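The Guest House at Kamolrat Steps

By Olga Barroso

Belmiro Bastos had booked the room in Grirville for 3 nights, and by the time the bus let him off at the bottom of the old town he was already sorry it wasn't one. His knees hurt. The bus had taken the coast road by way of Brusatham, stopping at every farm gate and fish stand, and a boy across the aisle had eaten boiled eggs the whole way with great concentration.

The guest house was up the Kamolrat Steps. The booking page had said "a short stroll from the harbor, with character," and it had said nothing at all of the steps themselves, of which there were 167. There was a brass plate at the bottom with the number on it, as if the town were proud. Belmiro read the plate twice, took hold of his suitcase, and went up the way his mother used to go up to church, a little sideways and talking under his breath.

At the top a young woman was watering a row of geraniums in olive oil cans.

"You're the gentleman from number four," she said. "I'm I-seul Ahn. You should have called from the bottom! Emiliano would have come down for the bag, he goes up and down all day like a goat."

"I didn't know there was an Emiliano," said Belmiro.

"Well, no," she said, and thought about it. "I suppose I ought to put him on the website."

She gave him a glass of cold lemon tea and a key on a wooden fish, and she told him, because he hadn't the breath to stop her, where he should eat and where he shouldn't, which of the two museums had chairs in it, and that the castle was closed on account of the stairs but the garden behind it was open until dark and had a very nice wall to sit on. He nodded at all of it. He had been to Grirville before, for one week in November, when he was twenty-six and newly married, and it had rained on every day of that week, and he and Clara had seen neither museum and hadn't cared.

He didn't tell her that. He told her the tea was good.

In the morning he came down early. Breakfast was laid on the terrace under a striped awning, bread and white cheese and a dish of fig jam, and there was only one other guest up, a tall man with a guidebook folded open beside his plate and a pencil behind his ear. 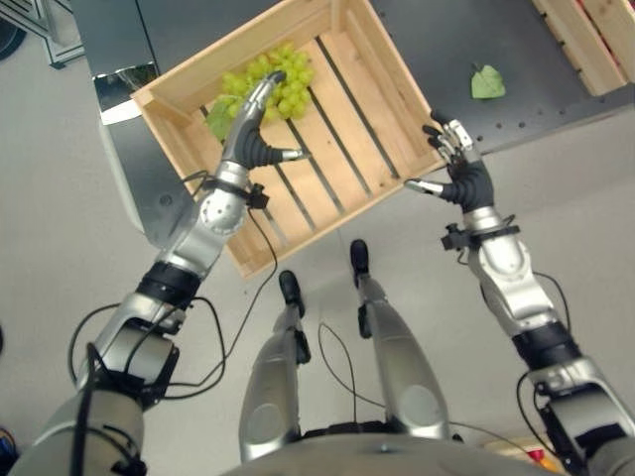 Green grapes in a wooden crate.

"Keyvan Abbasi," said the tall man, half standing. "Please, sit, the sun's better on this side. Are you going up to the castle?"

"It's closed."

"It says here it's open."

"It's closed on account of the stairs," said Belmiro, and felt, to his surprise, rather like a local.

Keyvan took the pencil from behind his ear and crossed out the castle. He had a great many things marked, Belmiro saw, with little stars and arrows, and in the margin by the harbor he had written a ferry time and underlined it so hard the paper had torn.

"Wornia," Keyvan said, when he noticed him looking. "The island. My sister says you can't come all this way and not go over to Wornia. There's a beach and a chapel and one café, and the owner shouts at people. She says it's wonderful. I've missed the boat two days running."

"How do you miss it two days running?"

"The steps," said Keyvan sadly. "I get to the bottom and I've left my hat."

Belmiro buttered a piece of bread all the way out to the corners, which was how he liked it. He and Clara had gone to Wornia. He had forgotten that, or he'd put it somewhere and not gone looking. They had stood on the ferry with one umbrella between them and a crate of somebody's hens at their feet, and when they got there the café was shut, and they'd sat in the chapel porch for four hours waiting for the boat home and she had taught him every verse of a song about a miller. He could still do most of it. The miller came to a bad end.

"What time does it leave?" he asked.

"Twenty past nine."

It was ten to. Down below, the harbor was flat and bright, and a man was throwing ropes about on the deck of something small and blue.

"Have you got your hat?" said Belmiro.

Keyvan put a hand to his head, and then looked under the table, and then went indoors at a run. Belmiro wrapped two pieces of bread in a napkin and called into the kitchen to ask whether Emiliano Llorente, if that was the goat, might be going down.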